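Home | Notebook | Parts bin | Log in

8th March

Skorkano trial kit, second go. The brochure says any small hardware part "out of the box" and 300 picks between calibrations. I'd like to know whose box. Started with electrical bits: the capacitor and the two-pole breaker on the white table, fingers closed, checking what the wrist camera gives us to aim with.
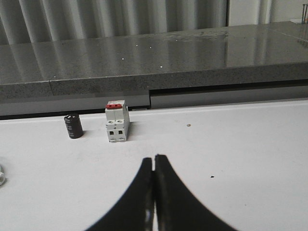
Claker's kit made the same promise and we sent it back after 6 days, so get the pick count in writing before anyone signs, was the reply from Dimeck. Fair. I have asked Skorkano twice now and got a link to the brochure.

Moved on to plumbing. Pipe-clamp halves are a better test than anything in their demo, all curve and ribs with a tab at each end. I want 5 clean grips by the end tab before I believe the force setting does anything.
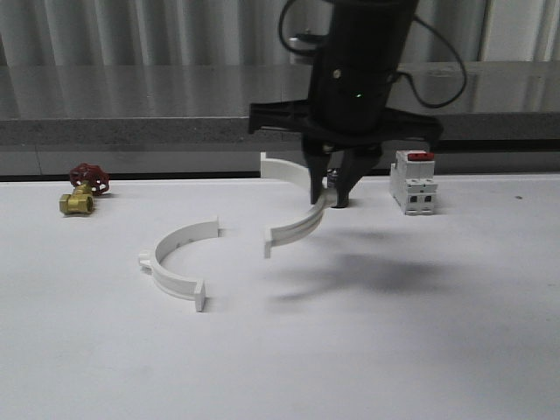

The quote also lists a support plan at extra cost, with no word on spare fingers. Leaving that line blank on the review form until they answer.

2 comments | 0 shares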